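Home Tickets Projects Wiki Search Log in
6 min read

Skollivel tracker: gripper width drifts between calibration and end of session, soft-item episodes

Opened by: Areeba Shaikh
Assigned to: Chin-lung Yip
Component: Lindqvist (width estimation)
Status: resolved, follow-up open

Summary

Policies trained on the bedroom garment set close too early. On the arm, the fingers reach the pinch command while they are still above the cloth, then lift with nothing in them. Policies trained on the kitchen set with the same code do not do this. I spent a day assuming it was a training problem and no longer think so. The width labels in the garment set look wrong.

Steps to reproduce

Load any bedroom session with more than 8 episodes. Plot the estimated finger width for the first and last episode. At the end of each episode the operator closes the gripper fully and holds it, so the trace should settle at the same value every time. In the first episode it settles at zero. In the last one it settles at 4 mm. The kitchen sessions stay at zero throughout.

Expected: closed reads as closed.
Actual: closed reads as slightly open, and more so the longer the session runs.

Log

Entry 1, Areeba
Checked the obvious things. Same Lindqvist version on both sets. Same calibration file format. Lens parameters load correctly and match the ones stored with the device. Re-ran width estimation on one session from raw video and got the same numbers, so it isn't a stale cache.

Entry 2, Areeba
Swapped the left and right devices in the config in case the files had been crossed. The result got much worse, so they were not crossed. Swapped back. Please don't commit the swapped config. It is in my scratch folder under a name that makes it look official.

Entry 3, Chin-lung
Is it both hands or one? In the kitchen work the right hand mostly holds the pan or the bowl and the left does the picking. If only one device is drifting we should look at the hardware before the code.

Entry 4, Areeba
Both, but not equally. The device that does more pinching in a session drifts more. I sorted the bedroom sessions by number of full closes and the drift follows that ordering better than it follows time. Two long sessions with few closes barely drift at all.

Entry 5, Chin-lung
That sounds mechanical. Width is computed from where the fingers appear in the view, relative to the fully open and fully closed positions recorded at calibration. If the fingers no longer stop in the same place when the trigger is pulled all the way, the estimate will report a gap, and it will be right to do so. Look at the raw video during the end-of-episode hold and see whether the finger pads are touching.

Entry 6, Areeba
Went through the holds. Early in a session the pads meet. Late in a session there is a thin gap between them in the video too. So the estimator is reporting what it sees, and the fault is in treating the trigger-closed position as a fixed zero.

It also explains the policy. The training labels say that a width of 4 mm goes with holding cloth, which is true on the collection device by the end of a session. On the arm, the fingers do close all the way, and the policy has learned a mix of two different meanings for the same number. With a mug or a spoon the error disappears into the thickness of the object. With a single layer of fleece or sheet it is bigger than the thing being grasped. 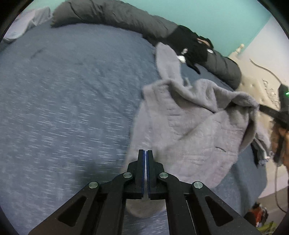

I then took both devices off the charger and measured them on the bench with feeler gauges. The one with more use closes to a gap of 3 mm at full trigger. The other closes properly when fresh but opens up a little after repeated hard pulls. I did 13 pulls in a row and measured after each one, and the gap grew in small steps, with most of the change in the first few.

Entry 7, Chin-lung
Took the worse device apart. The trigger linkage has a clamp screw that slips when the operator squeezes hard against the end stop. People squeeze harder on cloth. You can't feel a sleeve through the trigger the way you feel the edge of a bowl, so they pull until it stops and then pull some more. I did the same thing when I tried it, even knowing what I was looking for.

I tightened the screw and added thread lock. Repeated the bench test and the gap stayed closed. The pads are fine and don't need replacing.

Entry 8, Areeba
Confirmed on the second device with the same fix. That takes care of new data. For the recorded data I would like to avoid throwing away the bedroom set, so I tried three things.

a. Per-session offset. Subtract the final closed reading from the whole session. Easy, but it overcorrects the early episodes, which then report negative widths.

b. Per-episode offset. Use the closed hold at the end of each episode as zero for that episode. Works well where the hold exists. Some operators skipped the hold when they were in a hurry, and those episodes have nothing to anchor to.

c. Per-episode offset with interpolation. Same as b, but for episodes with no hold, take the value between the nearest holds on either side. The slip only goes one way, so this is reasonable within a session. It must not be carried across sessions, where someone may have adjusted the device in between.

I went with c. Branch is lindqvist-closed-anchor.

Entry 9, Chin-lung
Reviewed. Two requests. Write the offset into the episode metadata so that we can tell corrected data from uncorrected data. And refuse to interpolate if the two neighboring holds differ by more than a set threshold, because that would mean the screw moved all at once and we don't know when.

Entry 10, Areeba
Both done. With the threshold in place a small number of episodes get dropped. I looked at each of them and would not have trusted them anyway.

Retrained on the corrected bedroom set with no other changes, same seed and same number of steps. Ran the fleece pickup on the Ellano arm, roughly 40 trials for each policy. The old policy missed on more than half. The new one missed on a handful, and those misses were a different kind: it reached the garment, closed on it, and pinched too shallow so that the cloth slid out during the lift. The early closing did not come back in any trial I watched.

I don't want to claim too much from this. It is one garment task on one arm, and the starting piles were made by me, by hand, trying to be fair about it.

Entry 11, Chin-lung
Good enough to merge. Merged May 17, 2025.

Resolution

Cause: slipping clamp screw in the trigger linkage, combined with a width estimate that assumed a fixed closed position.
Hardware fix: thread lock on both devices. Zerthorpe has two more of the same build and has been told.
Software fix: per-episode closed anchor, offset stored in metadata.

Follow-up, open

The closed hold is now required. The recording script will reject an episode that ends without one. Areeba to add the check before the June collection.

Shallow pinches on thick folds get their own ticket. Chin-lung thinks it is a height error from the tracking and I think the demonstrations are inconsistent about how deep to go. Please attach any failed lifts to that ticket and leave this one alone.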